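Chapter 3
Keeping Stock in a Small Shop

In this chapter you will learn:
what is meant by stock, and how it differs from fixtures and equipment
how goods are received, checked and put away
how to group goods so that customers and staff can find them
how stock moves through a shop, and why some of it does not
how to keep a simple stock record

Key words: stock, line, delivery note, rotation, shrinkage, reorder level, slow seller

3.1 What is stock?

Stock is the goods that a business holds in order to sell them. A bottle of cough syrup on a chemist's shelf is stock. The shelf is not, and neither is the till. This sounds simple, but new shopkeepers often mix the two when they first draw up their accounts. Paper bags, for instance, are bought in large numbers and leave the shop with the customer, yet they are usually treated as an expense of running the shop.

Each separate kind of article is called a line. The same lotion sold in two sizes counts as two lines, as each size has its own price and its own place in the record. A small general shop may carry several hundred lines, and a shop of the same floor area that sells only shoes may carry far more once every size and colour is counted separately.

Stock ties up money. Goods that have been paid for and not yet sold cannot be used to pay the rent. On the other hand, a shop that runs out of everyday goods loses the sale and may lose the customer as well. Most of this chapter deals with finding a level between these two.

3.2 Small goods

Small goods need more care than large ones. They are easily lost behind other things, easily put back in the wrong place and easily stolen. Many are also sold in packs that look alike. Bottled liquids are a common source of error, particularly oils, food colourings, tinctures and flavourings, where a whole range may share one shape of bottle and differ only in the label.

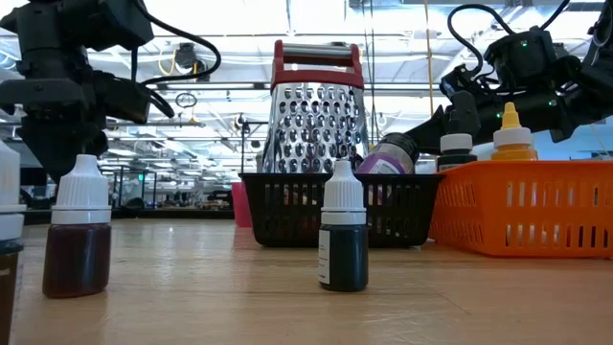

For this reason the label should always face the front, and the person putting the goods away should read it each time. Going by the shape or colour of the pack is quick, and it is how most mistakes of this kind begin. Liquids should be stored upright with their caps closed. Brown glass is often used for liquids that are spoiled by light, but it gives only partial protection, and such goods should still be kept out of a sunny window.

Small goods are best kept in open containers, one kind of goods to each. The container should be low enough for the contents to be seen from above. If it is too deep, older goods stay at the bottom and new ones are sold first - the opposite of what is wanted.

3.3 Grouping goods

Goods may be grouped by maker, by type or by use. Grouping by maker is easiest for the staff, who unpack deliveries from one supplier at a time. Grouping by use is easiest for customers, who come in with a need in mind and may not know the name of any product.

Rajan Stores, a general shop in Sandness, changed from the first method to the second. Its remedies had been set out by supplier, so that indigestion tablets stood in 3 different places. They were brought together in one bay under the plain heading Stomach, with other bays for colds, skin and first aid. The staff found that they were asked for help less often, and sales of the dearer brands fell a little now that the prices could be compared side by side. The shop kept the new layout.

Before moving anything on the shelves, it is a good idea to try out a grouping on a table, where containers can be filled and changed round easily. 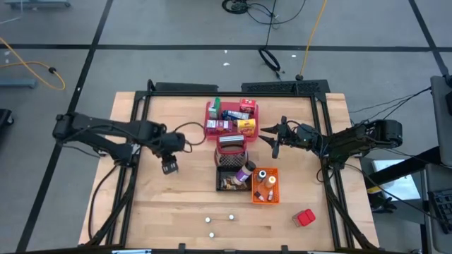

Figure 3.1 Containers of packaged goods and bottles grouped on a table.

A grouping should be tested on somebody who does not work in the shop. Ask them to find a few items and watch where they look first. If several people look in the same wrong place, that may be the right place for the goods.

3.4 Receiving a delivery

Every delivery should come with a delivery note. The note lists the goods sent, the quantity of each line and the supplier's code. It is checked against two things: the goods themselves and the original order.

Suppose that Rajan Stores orders 100 bars of soap from its wholesaler, Iden Supplies, under the code 2562. The delivery note shows the right code and the right quantity, but one carton is crushed at the corner. The carton should be opened while the driver is still present, and any damaged bars written on both copies of the note before it is signed. A signature without remarks is normally taken to mean that the goods arrived complete and in good order. Complaints made later are much harder to settle.

Once checked, the goods are dated, priced if necessary and put away behind the stock already on the shelf. This is called rotation. It matters most for food and medicines but is worth doing with all goods, as packaging fades and styles of label change.

Before you read on

Choose a shop that you know well. Write down how its goods are grouped, and note one item that you have found hard to find there. Keep your notes, as you will need them for the exercise at the end of section 3.6.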